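Three weeks with the Tatutska starter package

I put off writing this until I had used the thing on enough days to have an opinion. The Tatutska package is a rental. You pay by the month and get an arm with a gripper, the cameras, the mounts, a laptop with the recording software on it, and two half-days of someone's time to set it up. Ours came from their Nescombe office. Yaw Zakaria did the install and was done before lunch on the second day.

We do small contract jobs in Wusthorpe, mostly trying out handling tasks for people who want to know if a robot is worth the bother. I have bought arms before and spent the first month on cables and drivers. I wanted to see what paying someone else for that part was like.

The software gives you a view from outside and a view from up by the gripper, side by side. A stacking-ring toy on a round table is my usual first job with any new gripper. 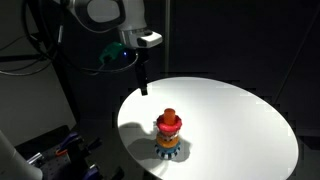
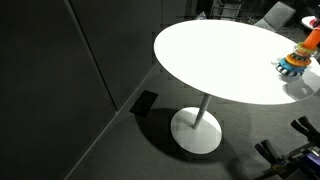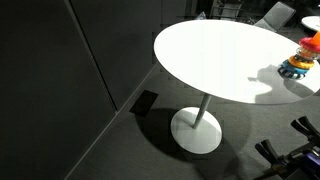 The close view is the one I use most. It is sharp enough to place the fingers by, but bright white surfaces blow out and there is no exposure setting in the menu. Anisa Pattinasarany on their support line told me it can be changed in a config file, and sent me the line to change. It should be a slider.

Storage is the other complaint. The laptop has a 500 GB drive, and with both views recording it filled faster than I expected. I now move everything off at the end of the day. You can turn the rate down from 60 frames a second, which helps, but the default is the high setting and the manual does not mention it until page 2 of the appendix.

The parts I like are dull ones. Homing works from the same button every time. The stop is where your hand goes. Sessions are saved with the date and the operator's name, so when Hidayah Pasaribu takes over from me in the afternoon I can tell her runs from mine. Playback starts quickly – the last system I used made you wait for an export.

The rental is 1630 a month, and that covers support calls but not replacement finger pads. I asked Bartosz Krawczyk, who rents the same package, how long his pads lasted and he is still on the first set after roughly a season, so I am not too worried.

We have it until November. I will try it on soft packaging next, and I want to compare the gripper with the older Chin one we own before deciding whether to renew.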